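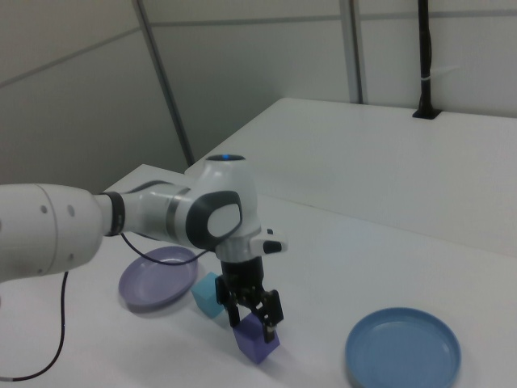

Sveva Testa wrote back after our last update that she still couldn't see why a children's costume library needed grant money when the shops are full of cheap capes. Fair point, and I asked it myself in June. I'm still not fully convinced by our answer.

Progress since then, Ellcombe Dress-Up Library

We now hold 201 costumes, of which 104 have been borrowed at least once. The other 97 haven't left the rack. Most of those are the adult donations we said we'd alter for kids, and the altering is well behind. Obi has finished 22 and says the satin ones aren't worth the labour. I agree.

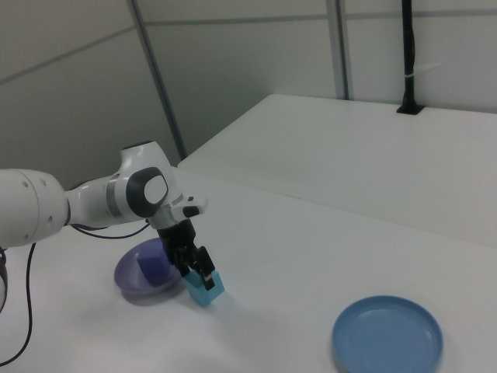
Spending to date is $1662, mostly on washing, zips and storage tubs. The trick-or-treat bags came in under budget, but the handles on the first lot from Hudari tore under a modest load of lollies and we've asked for replacements. No reply yet.

The Lestanley pop-up was busy. I'd be careful about reading much into that — it rained, the hall was warm, and plenty of families tried on hats and went home without borrowing a thing. Late returns are a bigger worry than we forecast, the pirate colours and superhero sizes four to six especially. 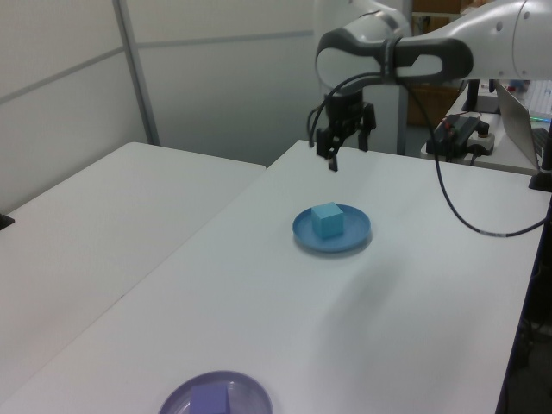
Arm and gripper over the table.

For the next period we'd like to drop the face-painting workshop and move its money to repairs. The online booking form stays on hold until someone shows me parents would use it. Please let us know whether the change needs a new application or just a letter.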